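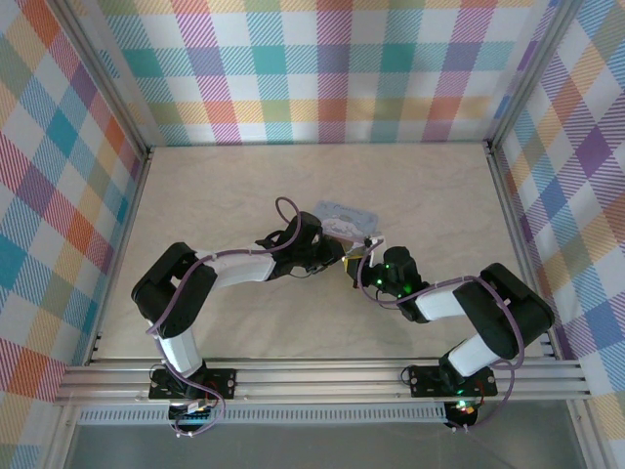 The Cleler 1182 is a pair of cut-resistant gloves sold for handling saltwater fish. I wore them from the middle of September through the end of the redfish run, mostly wading, and also at the cleaning table. My old pair was the Harms 600, and I wanted something with better fingertips. Gloves like these are usually fine on a fish and clumsy on anything thin. The sort of thing I mean is the light blue card with the white cartoon character on it, small and held at both ends. A fishing license is the same kind of job, and so is a leader packet. In the Cleler I could get my license out of a shirt pocket on the first or second try. In the Harms I had to take a glove off.

What you get

Two gloves, left and right, in a plastic sleeve with a folded care sheet. The palm and fingers are coated and the back is plain knit. The cuff runs a couple of inches past the wrist bone and has no strap. There is a loop on each cuff for hanging them up. Mine are a large and they fit like a large. If you are between sizes, go down, as the knit loosened a little after the first few trips.

On the water

Grip is the best part. I held trout, reds and a fair number of hardheads, and the coating stayed tacky with slime on it. It needs a rinse after every few fish or it starts to slide. Just dunk your hand over the side and rub the fingers together.

The gloves are not puncture-proof and the care sheet says so. A catfish spine went through the knit on the back of my left hand one morning, not deep. The coated palm has stopped smaller fins so far. I still use pliers on hardheads and so should you.

Tying knots is possible in 20-pound leader and heavier. Below that I take the right glove off. Braid catches on the seam at the tip of the index finger, and this got worse as the seam wore.
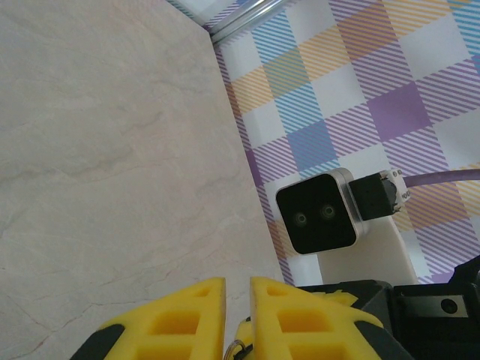
At the cleaning table

The cut protection does what I need. I let the knife slip onto the glove a few times while skinning and found only a faint line in the coating. I would not lean on the point of a blade. Scales rinse off the palm easily and stick in the knit on the back. An old toothbrush gets them out.

Cleaning and smell

Cold water and dish soap, then hang them by the loops in the shade. They take most of a day to dry in humid weather, longer than the Harms did. Left in a bucket overnight they smelled bad enough that I had to wash them three times. The sheet says no bleach and no dryer.

Compared with the others

The Harms 600 is thicker, dries faster and costs less. It is the better choice if you only clean fish. The Isus pair a friend lent me had thinner fingers than the Cleler, but the coating peeled at the thumb inside a month.

Wear so far

Coating worn smooth on the right thumb and first finger. Index seam fraying on both hands. One cuff loop has pulled loose and I sewed it back on. No holes apart from the one the catfish made. I expect another season from them and would buy the same pair again, in a medium this time.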